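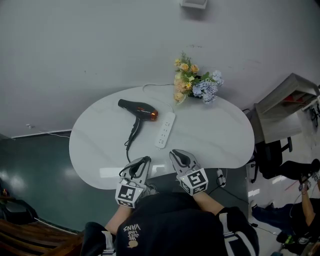

Chapter 7
Small Appliances and the Places We Leave Them

What you will learn in this chapter
How a hair dryer uses electricity, and why it uses so much of it
How to read a rating label
What a power strip can and cannot do for you
How to put a dryer away without ruining its cord

Before you start
You will need your notes from Chapter 6 (Plugs, Fuses and Flexes) and, if there is one at home, a hair dryer. Borrow it with permission. Dryers have owners, and the owners have mornings.

7.1 The table that does everything

Most homes have one table that was bought for a single purpose and has never been allowed to stick to it. It holds breakfast, then homework, then a vase of artificial flowers, which were put there to make the table look cared for and have since become something to reach around. Sooner or later a power strip arrives, and the table is a dressing table too.

When Hala Chraibi surveyed households in Raltstead for her study of domestic clutter, she asked 472 people where they kept their hair dryer. Of these, 277 named a drawer, a hook or a cupboard. The rest named whichever surface they had last been standing beside. She then asked how many of the first group could show her the dryer in the place they had named, and the conversation became less friendly.

The habit matters more than it seems to. A hair dryer is a heater with a fan behind it. Air is drawn in at the back, pushed over a hot wire element and sent out through the nozzle. Block the intake with a towel, a sleeve or a year's worth of fluff and the air slows down while the element goes on heating. A cut-out inside the dryer should then switch it off. It is a good device, and you should not make it part of your routine.

7.2 Strips and sockets

A power strip gives you more places to plug things in. It does not give you more electricity, although a great many people in Renonham and elsewhere live as though it did. Everything on the strip shares one plug, one fuse and one wall socket. A phone charger and a lamp will get along quite happily. Add a dryer on its highest setting and you should do some sums first.

Find the rating label on the dryer. It is usually on the handle, in grey print on black plastic, at a size chosen by someone with excellent eyesight. Write down the power in watts, then use the method from Chapter 6 to work out the current. Compare this with the figure marked on the strip.

Key words
Element: the wire that gets hot
Intake: the opening where air enters
Rating label: the panel giving voltage and power
Cut-out: a switch that works by itself when the dryer overheats

Activity 7A
Work in groups of 2. Draw a plan of one table at home as it is now, without tidying it first. Mark each appliance, follow its cord to the socket and note anything the cord passes under, over or through. Swap plans with your partner and suggest one change. Keep both drawings for section 7.4, where we deal with winding cords.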